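Skevville Two-Arm Bench: Set-up and Operating Guide
Section 3. Working safely and tidily at the garment bench
Reading time: 3 minutes
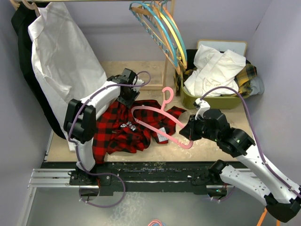
Garment work at the bench, with a hanger held over a checked shirt.

Welcome to the section that most people skip on their first day and come back to on their second. We do understand the temptation, but please put the kettle on and read it through once before you switch on the arms. It replaces the loose sheet that came with the Drumaseo bench, and if you still have that sheet pinned up somewhere, you can take it down now.

3.1 Before you power the arms

1. Clear the tabletop of everything except the garment you are starting with. Mugs, phones and tape rolls should go on the side shelf.

2. Run your hand gently along each cable from wrist to base, with the power off. The cable should have enough slack to form a soft loop at the wrist and another near the base. If it pulls tight when you straighten the elbow by hand, undo the ties and start again.

3. Check the zip ties at the lower end of each cable. They should hold the cable firmly without pinching it, and the cut ends should face away from the side where you stand.

4. Hang the empty hangers together on the rod, clear of any clothes already hanging there. Mixed colours are perfectly fine, and quite helpful too, as a bright hanger is easy to spot against a dark shirt.

5. Put the waiting clothes in the bin at the back of the table. A sleeve draped over the rim is no great worry, but nothing should trail into the space where the arms meet.

Note: On the older Parolham frame the rod sits 70 mm lower. Long shirts may well reach the tabletop on either frame, so do look where the hems fall before you begin.

3.2 While the arms are moving

1. Stand behind the floor line and stay there. Keep the stop button within reach of whichever hand you favour.

2. Start at the slow setting and let one whole garment go through before you change anything. It feels like an age, we know, but you will learn a great deal about how your particular bench behaves.

3. When both grippers are close to the same hanger, watch the grippers and leave the screen alone. This is when fingers are most likely to knock together.

4. If a garment slips, bunches up or slides towards the front edge, press stop first and tidy second.

CAUTION: Never reach between the arms to straighten a collar, however small the crease and however still they look. An arm that is holding its position is still under power.

CAUTION: Hair, lanyards and loose cuffs must be tied back or tucked in. The elbow joints swing out further than you might expect.

5. Keep any spare hangers below the front beam well away from the elbows. If one gets caught, stop the arms and free it with the power off.

3.3 Finishing up

1. Bring both arms to their rest position and wait for them to settle before switching off.

2. Wipe down the tabletop with a barely damp cloth. Small worn specks in the surface do no harm, but a raised edge can snag knitwear and should be reported.

3. Write up the session in the Su logbook, including any stops. Short stops count as well, please! Page 69 has a filled-in sheet you can copy from.

4. Every 154 hours of running time, ask your bench lead to go over the gripper fingers and the base plate screws with you.

Section prepared by Rin Imai. Revised in December.

We use cookies to remember which section you were reading. Accept all | Manage choices

Comments (3)

benchtwo_pat: The bit about cable slack saved me a morning. Mine was tied far too tightly at the bottom and I'd been blaming the wrist.

Marguerite: Could the printed copy have bigger type for the cautions? I had to squint on Saturday.

Rin Imai: Good idea, Marguerite, I'll ask for that in the next print run.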